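Setting up the case packing cell: notes for whoever has the late bench

Zyanya Contreras, Melta kitting floor
Updated February 14, 2020

Quick how-to for the two-arm bench. Written between orders so forgive the typos. If you came over from hand packing at Badlow, read all of it, even the boring part. If you already ran the Clorow bench, skip to step 3.

What changed for us: the arms pick and place. We set up, check, fix and sign off. You will sit less. You will walk more. You will not be packing cases for a whole shift anymore, and some people miss that, I did for a bit. Rate was 112 cases an hour by hand on a good day with two people talking the whole time. The bench is slower than that right now. Management knows. Don't chase the old number.

Before you start

Order sheet on the clipboard, not on the screen. The screen lags.
Sleeves up, lanyard off or tucked in.
Clear the bench. Coffee goes on the shelf behind you.
Find the stop button with your hand before you look at anything else. Every shift.

Step 1 – Lay out the case

Case goes between the arms, lid open and folded away from you, tray toward you. Hinge runs parallel with the planks – the table boards are a good guide, use them. Crooked case means missed picks. Push it gently with one finger, don't lift it and drop it.

Step 2 – Put out the markers

One on each side, lying flat, sideways to you. Not standing up, not leaning on the lid. Left arm takes left, right arm takes right. They don't swap. If you put both on one side the other arm just goes and pokes at the table and you get a fault.

Caps on tight. Check with your thumb. A loose cap comes off in the grip and then you're on the floor looking for it.
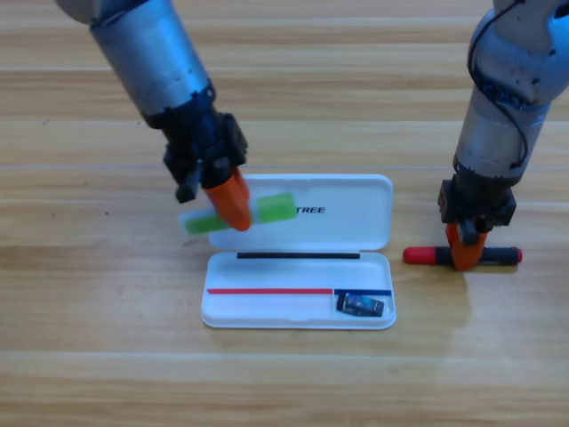 Left arm carrying the green and white piece over the lid, right arm down at the red and black marker.

Step 3 – Check the fingertips

The orange tips are the part you touch most. Look at them at the start of shift and again after break. Wipe with the dry cloth, no spray. Spray makes them slick and then the pieces turn in the grip. If a tip is torn or sits crooked, swap it. Spares in the drawer under the printer. Write it on the tip sheet – left or right, and your initials.

Don't pull on the cables to get them out of the way. They hang like that.

Step 4 – First run, slow

Set speed to 30 percent. Press start, step back to the tape line. Watch the first pick with your hand on the stop. You're looking for three things. Tips meet the marker near the middle. Marker comes up close to level. Nothing bumps the lid.

A little tilt is fine. I used to stop for every tilt and lost half a morning. Stop if one end is really hanging.

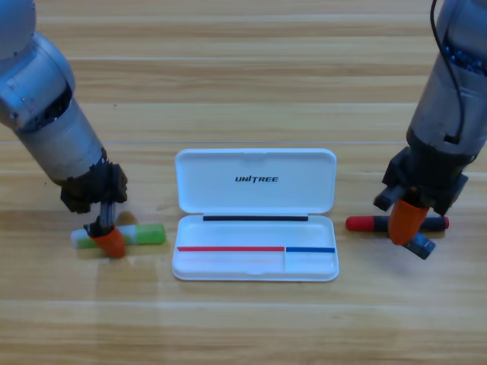

If the first one goes in clean, run a second at the same speed. Then go up to 59. That's the ceiling for now, please leave it there, even when we're behind. In October somebody ran it wide open to catch up before lunch and we spent the afternoon re-teaching both sides.

Step 5 – When it misses

It will miss. Normal order of things:

Press stop. Wait for both lights to go steady.
Take the marker away with your hand. Don't nudge it under the fingers.
Look at the case. Did it shift? Usually it shifted.
Square it up, put the marker back, press resume.
Same miss 2 times in a row, call the lead. Don't do a third.

Write down every miss. I know. But the Grímsdóttir report is how we got the extra person back on evenings, it showed how much time goes into clearing and resetting. Nobody upstairs beleived us until it was on paper. So log it, short is ok: "left, dropped, recase" is enough.

Step 6 – Final check is yours

The arms don't know if a cap is cracked or there's a smudge on the lid. You do. Turn the case to the light, run your eye over it, close it, feel the hinge. Bad ones in the gray bin with a sticky note saying what's wrong. You can reject a case without asking, that's in the new job sheet and it counts as part of the job, not as downtime.

About breaks and rotation

Rotate every two hours. Bench, then labels, then back. Watching arms is tiring in a different way than packing, your hands are fine but your eyes go and you start missing stuff. If your partner looks glazed over, swap early, no paperwork needed.

Pay grade question, since I get it every day: bench operator is one step up from packer once you're signed off. Sign-off is a full shift with me or another lead, plus the stop drill. Not signed off = not alone at the bench.

End of shift

Arms to park, wait until they quit moving.
Power down from the panel, never from the wall.
Wipe the table, dry cloth only.
Count sheet and miss log in the tray by the door.
Tell the next person whatever was acting up. Out loud, in person if you can, the log doesnt catch everything.

Still to write: changing over to the longer case, and what to do when the label printer and the bench argue about the order number. For now reboot the printer first.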